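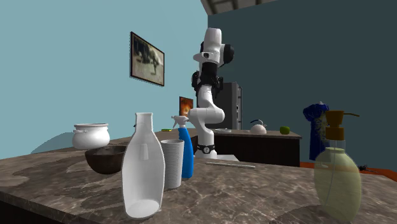
Projektbericht, Teil 2: Einrichtung der Simulationszelle

Unsere Gruppe hatte die Aufgabe, die Küchenzelle in Stimance so einzurichten, dass der Arm nach jedem Neustart gleich steht. Betreut wurde die Arbeit von Gholamreza Jalali. Zuerst haben wir die Basis auf der weißen Montageplatte fixiert und ihren Ursprung als Nullpunkt der Zelle gesetzt. Danach kamen die Gegenstände auf die Marmorplatte: Becherstapel, blaue Sprühflasche, Holzschale, Seifenspender und der dünne graue Stab, der flach aufliegt und bei der Kollision die meisten Probleme machte. Der Stab sank beim Start 2 mm in die Platte ein. Mit einer vereinfachten Kollisionsform war der Fehler behoben.

Wartung der Zelle

Die Gelenkgrenzen werden aus der Datei von Lasska geladen und vor jeder Versuchsreihe geprüft. Nach 50 Durchläufen setzen wir die Zelle vollständig zurück. Ein Reset dauert etwa 18 Sekunden. Offen ist noch die Dämpfung in Gelenk 6.

Stand: 11. Februar 2023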